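Juška community help » Home and family » Toys and play

What can I use as a "dinner plate" for toy food?

Posted by Plolledlow, Wednesday, May 30, 2018

My daughter has a big tub of toy fruit and veg and she's mad about serving it up to everyone. The little plastic plates that came with it have all cracked, that's three sets now! I don't really want to hand over my good china. Is there anything that'll survive being dropped on a tiled floor? She's two and a half, if that helps.

19 people found this useful

Istine
paper plates

Dondia
We went through the same thing and ended up with camping plates. Ours are enamel and they do chip a bit if they land on the rim, so I'd check them over now and then. Charity shops nearly always have one or two. Don't bother with bamboo, ours went furry in the dishwasher.

Hamidreza Rezaei
Stainless steel, every time. Get a round one with a bit of a raised rim, so the apples don't go rolling off under the sofa (the long things like aubergines will hang over the side whatever you do). Ours have been thrown down the stairs more than once and they've got a few scratches, nothing worse. They are noisy though — I'd put a cloth on the table if you've got a headache coming on. And be ready for some odd dinners. With my two it's never only the fruit and veg, the dog's toys get served up as well.
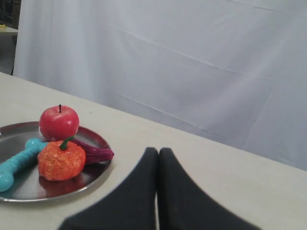
I give them a wash in the sink with the normal plates and they stack in the cupboard with ours, so there's one less thing in the toy box. Start with two plates and see how you get on, you can always pick up more in June when the camping stuff comes into the shops.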